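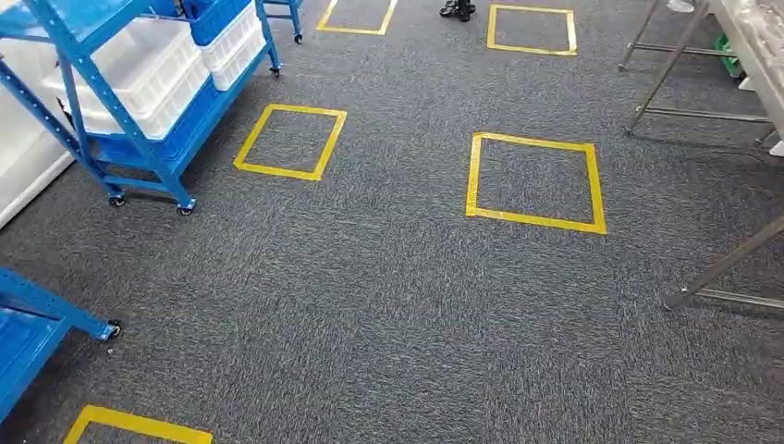
Horesus Releases Floor Marker Localization Module for Plerano 4

STISBRIDGE, October. Horesus today released a floor marker localization module for Plerano, its control and planning software for mobile robots in light assembly and kitting areas. The module lets a robot correct its position from squares of colored tape on the floor, seen through its head camera. It is included in Plerano 4 at no added license cost.

Most sites that run Plerano already use floor tape to show where carts and tables are to be parked. Earlier versions ignored it. A robot localized against a stored map of walls and fixed equipment, and the position estimate drifted whenever wheeled carts were moved in front of those features. The new module treats each taped square as a landmark with a known center and heading.

The detector segments tape by color, fits four line segments to each outline and projects the result onto the floor plane using the calibrated camera pose. Yellow tape on dark gray carpet is the default profile. Squares partly outside the camera view are kept when at least one corner and two sides can be fitted, and are given a lower weight in the pose estimate. Uneven corners and overlapping tape ends are handled in the line fit, so operators do not need to trim or re-lay existing tape.

"All squares look the same, so the detector was the easy part," said Piret Luik, perception lead at Horesus. "The work was in deciding which square is which. We match the spacing of the whole visible group against the site file and hold the correction back if two matches score close together."

The module was tested over 28 days at the Petrauskas kitting site, on a carpeted floor shared by shelving carts on casters and metal-frame work tables. The test covered 782 runs between parking positions. Horesus reports that 212 of those runs began with a deliberate offset in the starting pose. Corrections are published every 200 milliseconds while a usable group of squares is in view. When none is in view, the planner falls back to wheel odometry and the stored map.

Jalen Hutchins, who manages operations at Petrauskas, said the site had been rebuilding its map after each layout change. "We measured the squares on a Thursday and loaded the file before second shift. The carts get moved all day and we leave the map alone now."

Plerano 4 also adds the following:

Site file editor. Square positions can be entered by hand or recorded by driving the robot past each one.

Occupancy flag. A square covered by a cart or table leg is reported to the planner as occupied or unknown.

Replay tool. Logged camera frames can be run against a changed site file before it is deployed.

Known limits are listed in the release notes. Glossy floors under direct overhead light may produce false segments, and layouts with perfectly regular spacing need one additional marker of a different size.

Plerano 4 is available to current customers through the update server. Sites on Plerano 2 must first move to version 3.

About Horesus

Horesus develops perception, planning and fleet tooling for mobile robots. The company is based in Stisbridge.

Press contact: Umut Sarıgül, Horesus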